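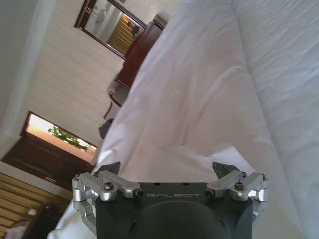

January 16, 2021 - duvet, second session

Slept badly, started late. Innes had the room open before I got there and had already run the wrist calibration, so I lost no time on that.

The job for the day was the same as it has been all week: take hold of a white duvet on a bed and pull one edge straight. A person does it without looking. The gripper has to pick a spot, close on it, and hold on through the pull, and each of those is a separate problem.

Picking the spot. From the wrist view the duvet is white on white with soft folds and pale gray shading, and the only strong feature is one broad diagonal ridge. Paraser likes ridges. It proposes a grasp on the ridge almost every time, fingers open on either side, which is a fair choice if the ridge is a real fold with slack in it. If it is only padding pushed up from below, the wedge tips close on the outer fabric and slide off. I can't tell the two apart in the wrist images either, so I am not going to blame the software for it yet.

Closing. Better than in July. Eoin's change to the closing speed stays in.

Holding. Logged 70 attempts between the two of us. Wrote the outcomes by hand in the green notebook because the Otel logger stopped writing after lunch again. Most first grasps held. Most pulls did not end with the edge where it should be. Two clean finishes in a row around midafternoon, then a long stretch of nothing.

Poppy Birkett came by from Nakham and asked the question she always asks, whether this could do a room on its own yet. I said no. A housekeeper at her place makes a bed in almost 3 minutes. We spend longer than that deciding where to put the fingers. She asked about wiping down a dresser instead, and I said that was closer - hard surface, fixed edges, nothing changes shape when touched. She wrote that down. I hope she doesn't quote it to Conneely.

My own view tonight: rigid things on flat surfaces, soon. Towels folded on a table, perhaps, with someone to lay them out. Bedding, no, and I would not give a date.

To do Monday:
- depth threshold on the ridge detector, try lower
- ask Pádraig whether the pull can be split into two shorter ones with a regrasp
- logger (again)
- return Darragh's torque driver

Home by seven. Made my own bed, badly, at about half past.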